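Review: Prollance Bitska picking cell, after four months on the returns bench

Rating: 3.5 out of 5

Configuration tested: KUKA arm, Prollance two-finger gripper, Bitska control software, one operator station
Site: Dremwood, mixed household goods, returns and repack
Reviewer: Younes Benmoussa, process engineering

Background

Dremwood takes in returned household goods from web retailers, sorts them, and sends the sellable part back to stock. The items are small, cheap and different from each other. Before the cell arrived, four people per shift emptied bins by hand onto a bench, identified each piece, and dropped it in a labeled storage bin. The job pays the base rate and had the highest turnover in the building.

The Bitska package was installed by El Idrissi, a regional integrator. It covers bin emptying only. Identification of damaged goods, repacking and relabeling are still manual. I ran the acceptance tests and have been responsible for the cell since then. We paid the normal price.

Installation and setup

El Idrissi quoted 15 working days and used all of them. Mechanical work went quickly. Most of the time went into cable routing and into the lighting over the pick area, which had to be redone once after glare from the overhead fixtures produced false edges on anything shiny.

The software ships with a library of 596 item models. Our active catalog at the time was 3816 items, so the library was never going to cover it. Bitska handles the rest with a general grasp planner that works from shape. Teaching a new item takes a few minutes if the item is rigid. Soft goods take longer and the result is less repeatable.

The manual is adequate on commissioning and thin on recovery. The section on clearing a jammed gripper is half a page and refers to a menu that was moved in a later software version.

Picking performance

Rigid items with a flat side are handled well. Boxes, tape measures, tins and hard plastic cases come out on the first or second attempt in nearly every cycle, and placement is accurate enough that we stopped checking it.

Brushes and combs are acceptable. The planner prefers the handle, and when the handle is against a wall it will try to push the item away from the wall first. This works but adds time.

Mesh sponges and anything with loose folds are the weak point. The gripper closes on a few layers, lifts, and may drop the item in transit. Prollance sells softer finger pads for this. We tried them. They improved the sponges and made thin hard items worse, so we went back to the standard pads and route sponge-heavy bins to the manual bench.

Transparent and translucent plastic is the other known problem. Cups are sometimes seen as two separate objects, or with the far rim missing. The current software is better than the one we started with, but I would still test with your own goods before ordering.

Throughput is steady at 200 items per hour on a mixed bin. A rested person is faster than that for the first part of a shift. The cell does not slow down in the afternoon, and over a full shift the difference is small.

Effect on the people at the bench

This was the part of the project with the least planning and it should have had more.

The four bench positions became two bench positions, one cell operator and one relabeling position. No one was let go, but the relabeling job was filled by someone who did not ask for it. The operator position carries a higher pay grade. That was agreed only after the first month, when it became clear that the operator was doing fault diagnosis as well as loading.

Zineb Ghoneim has run the cell on the early shift from the start. She came off the manual bench and had no robot experience. Her training was two days with El Idrissi, followed by a phone number. Her comments, from our April review meeting, were useful enough to repeat:

"My wrists are better. I used to go home with them wrapped. Now I am tired in the head, because I have to watch for the one pick that goes wrong and it can be a long time coming. I would like a second person trained so I can swap out."

We have since trained a second operator and they rotate at mid-shift. I recommend budgeting for this from the beginning. Supervising the cell for eight hours is harder than the vendor material suggests, and missed faults went down after rotation started.

The remaining bench staff get the bins the robot is bad at. Their work is now more difficult per item than it was, and the old hourly target no longer made sense for them. We lowered it - later than we should have.

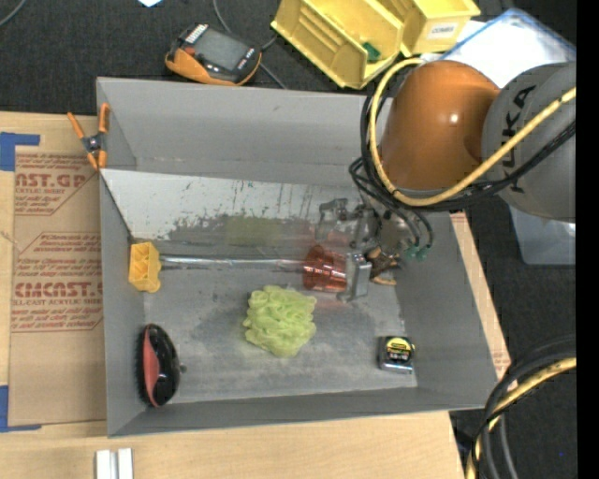 Service and running costs

The cell needs a short daily check by the operator and a longer monthly one by maintenance. Finger pads are the main consumable. Hoses and cables at the gripper end should be inspected for rub marks at every monthly check, with attention to the loops that can hang low when the arm reaches down into a bin.

El Idrissi answers the phone during working hours and has been competent. Prollance support goes through a web form and is slower. Spare pads arrived within a week each time we ordered.

Software updates are included for the first year. Do not install one in the middle of a shift. Our second update reset the speed limits to factory values, and it took half a morning to find out why the arm was crawling.

Pros

Reliable on rigid goods
Steady rate over a full shift
Less wrist and shoulder strain for the operator
Bench staff learned the interface without much trouble

Cons

Poor on mesh and other soft goods
Translucent plastic still unreliable
Recovery section of the manual is out of date
Operator training package is too short
Needs two trained operators per shift, which is not in the quote

Verdict

The Bitska cell does the job it was bought for on most of our bins. I would buy it again for rigid mixed goods. For a catalog that is mainly textiles or soft items I would wait for a different gripper. Ask the integrator for a trial with your own worst bin, and settle the pay grades and targets with the bench staff before the arm is bolted down.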